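To: Zadside Makers list
From: Štěpánka Vávra
Subject: Re: Covering a bench top
March 2026

Hi all,

Bořivoj Jelínek wrote:
> Has anyone on the list covered a big bench in one piece? Mine's
> 2 metres long and the old top is past sanding. I don't want a
> seam down the middle. Stollix quoted me $267 for a roll, which
> seems steep for something I'm going to scratch anyway.

Bořivoj, I did mine last September and I'd do it again, though I'd change a few things! I went with matte brown after a lot of dithering over the colour. My old top was glossy white and the glare from the overhead lights drove me up the wall. Brown is so much kinder on the eyes (and small screws still show up on it, which was my big worry).

The one thing I'd warn you about is the far side. Mine isn't dead straight back there, it has a bit of a wave to it, and I've stopped noticing except when I'm on the phone and staring at it.
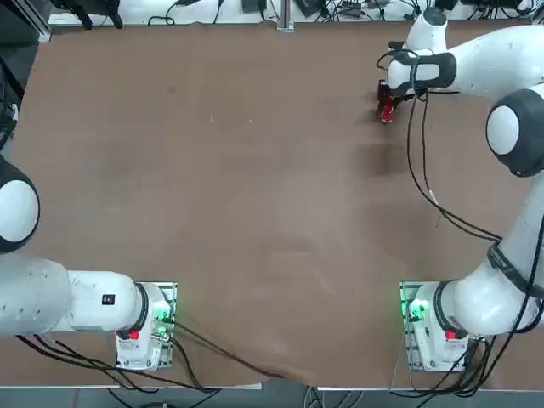 As for wear, matte does pick up scuffs and pale streaks, mostly across the middle where everything gets dragged. A barely damp cloth shifts some of it. Don't go near it with the citrus cleaner from Vlček, I tried that on an offcut and it left a shiny patch the size of a saucer.

On price, $267 sounds high to me too. I paid almost $200 at Bredside, and that was with the cut included. Ask for the end-of-roll pieces, they keep them out the back and you have to ask. Let it lie flat overnight before you fix anything down. I gave mine two hours because I was impatient, and I suspect that's where my wavy edge came from.

Oh, and measure the depth at both ends! Old benches are never square. You're welcome to borrow my long straight edge if you can pick it up, it doesn't fit in my car with the seats up.

Cheers,
Štěpánka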